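Home | Opinion | Garden | Letters | Archive

Print this page | E-mail this page

Stop Selling Us Flowers With No Date On Them

By Lutfa Karunaratne

Last updated: 25 Nov 2023

I buy cut flowers most weeks. I paid for a bunch in October that dropped its petals on the second evening, and when I went back to the shop the man at the counter said that flowers are like that. He was polite. He also had no idea when they had been cut, and neither did the wholesaler when I called.

A carton of milk has a date on it. So does a bag of salad that costs a quarter of what I paid. A bunch of flowers has a price sticker, a packet of plant food and sometimes a picture of a meadow. I think it should also carry the day it was cut, printed where a buyer can read it.

The usual answer from the trade is that it would be too much work. Growers already keep these records. Makowska, the market where most shops in our part of town buy their stock, puts a lot number on every bucket, and the lot number leads back to a cutting day. The information exists and gets thrown away with the bucket.

The second answer is that age is only part of it. I agree with that. A stem cut yesterday and left by a heater will do worse than one cut last week and kept cold. But the same is true of fish, and we still want to know when it was landed. A date gives the buyer a fair start. 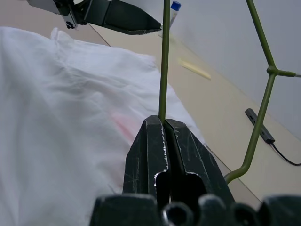

What a date would change

Shops would have to mark down old stock. At the moment a bunch that has sat in the cooler for nine days costs the same as one that came in this morning, and the buyer is left to judge by squeezing the heads. Some people are good at that. I am not, and I have been doing it for years.

It would also help the small growers. There are two near us, Vellau and Namum, who cut early and sell the same day. They charge more, and on the shelf their flowers look much like everyone else's. With a date on the wrapper they would have something to show for the extra money.

I asked readers of this page to write in about it. There were 287 replies, and most of them were about roses. Several people said they had given up and now buy pot plants – a sensible choice, but not much good for a hospital visit.

Prandorura, the grocery on the hill, tried cutting dates on its tulips for 4 weeks last spring. Then the manager left and the labels went with her. I have asked twice whether they will come back and have been told it is under review.

Until then, ask at the counter what day the flowers were cut. If the shop can't tell you, buy from one that can.

Print this page | E-mail this page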